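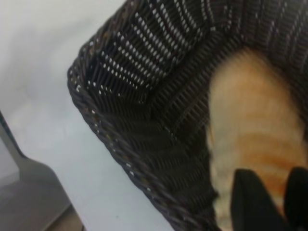 Re: toy baskets for the Eltberg playroom

Quick one before I run out the door.

Went with the dark wicker, the nearly black one with the braided rim. I know some of you wanted the plastic tubs. The tubs are fine but the lids are gone within a month and then they just slide around. The wicker one has rounded corners, no sharp bits on the rim that I could find, ran my hand round it twice. Orange and white stripy plush is in there already so the soft toys have a home now. Please keep it to soft toys!! No blocks, no puzzle pieces, they get down in the weave and you will never get them out.

> On the Eltberg list someone wrote:
>
> Do we really need baskets again? We bought 4 tubs from Eltik
> last September and I can find one of them. Also my worry with
> wicker is the dust, it gets in all those little gaps, and the
> ends snap off and catch on sweaters. Has anybody washed one?
> And what did it cost, the Faditau ones were silly money.
> Would rather spend it on a second shelf.

Dust: yes, it gets in the gaps. Soft brush on the vacuum, then a damp cloth, then let it dry upside down by the window. Dont soak it. I did that with one at home and the bottom sagged.

Snapped ends: snip them flush with nail scissors and rub with a bit of candle. Takes two minutes. If a whole strand comes loose on the rim tell me and I'll glue it.

Cost was 28 each from Obi, cheaper than Faditau by a lot. We have 419 left in the playroom money so the shelf can still happen, just need somebody to measure the wall by the radiator. I keep forgetting the tape.

Plush toys, while I'm at it. Wash bag, cold, gentle, air dry. Not the dryer, the fur goes crunchy and it never comes back. Brush with an old toothbrush once dry. Anything with a loose eye goes in the mending drawer, not back in teh basket.

Other three tubs: one is in the coat closet full of gloves. No idea on the other two.

Can do a second basket for dress-up if people want. Same size or a bit deeper? Reply here please, not to me direct, I lose them.

Back after 6.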